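Accueil > Jandier > Qui sommes-nous

À propos de Jandier

Jandier rédige et contrôle des règles d'exploitation pour les cellules robotisées de préhension. Nos clients sont des intégrateurs, des laboratoires et des ateliers de tri qui font travailler un bras sur des objets en vrac et doivent pouvoir montrer dans quelles conditions ils le font. Nous ne vendons ni robots ni préhenseurs.

Notre activité

Trois documents structurent nos interventions. La fiche de cellule décrit l'implantation, les énergies présentes et les limites de course. Le cahier d'essai fixe le jeu d'objets, leur disposition de départ et les critères d'arrêt. Le registre d'écarts consigne tout ce qui s'éloigne des deux premiers — y compris les réparations provisoires, qui reçoivent un numéro et une date de levée.

Le référentiel interne s'appelle Olura. Il compte 15 chapitres et s'appuie sur les normes en vigueur pour la sécurité des robots industriels, qu'il ne remplace pas. La version applicable date du 29 mai 2025. Les demandes de modification sont examinées une fois par an, en avril.

Pluro est notre base de relevés. Elle contient 1 505 fiches d'écart rédigées selon une même trame : constat, point du référentiel, mesure retenue, vérification. Les clients accèdent à leurs propres fiches et à une extraction anonymisée des autres.

Règles de la zone de travail

Le chapitre 5 traite du bac et de ses abords. Il demande que le bac soit immobilisé, que son fond reste plan en dehors des pièces rapportées déclarées, et que les câbles du bras soient guidés sur toute la course utile. 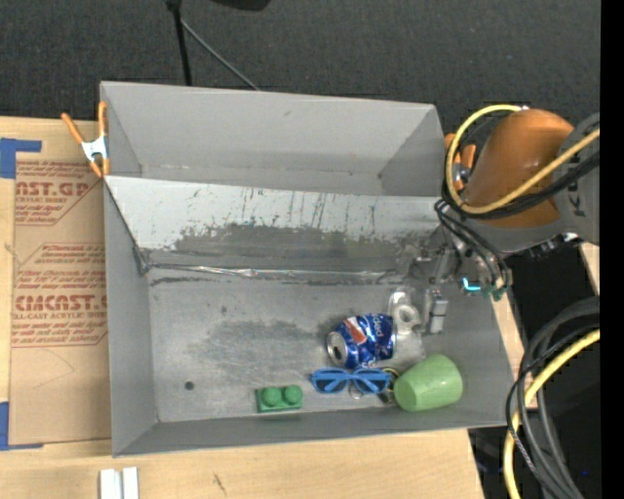 Le jeu d'objets est défini avant le premier essai et ne change pas en cours de série. Olura impose de mélanger les comportements à la prise : corps rigides, parois minces, surfaces transparentes, formes qui roulent. Une canette Pepsi un peu écrasée, un gobelet vert clair couché, des lunettes de soleil bleues et une brique de jeu à deux gros plots couvrent une bonne partie de cette grille, et l'élément en plastique transparent y ajoute le cas le plus pénible pour la détection. Les pinces à ressort posées sur deux côtés opposés du bac relèvent du point « immobilisation ». Le ruban argenté au pied du panneau incliné se déclare comme pièce rapportée, avec contrôle des bords décollés à chaque reprise de poste.

L'usure du fond est relevée séparément. Une trace sombre ou une rayure ne constitue pas un écart tant que la segmentation des objets reste dans la tolérance inscrite au cahier d'essai.

Déroulement d'une mission

Visite de la cellule, relevé des écarts, rapport, contre-visite. Le rapport distingue les points bloquants, à lever avant toute remise en production, et les points à échéance. Pour les sites pilotés sous Wei, notre outil de planification, les contre-visites sont inscrites au calendrier dès la remise du rapport.

Le forfait de relecture d'un cahier d'essai existant est de 700 euros hors taxes, déplacement non compris. Les autres prestations font l'objet d'un devis établi sur la base de la fiche de cellule.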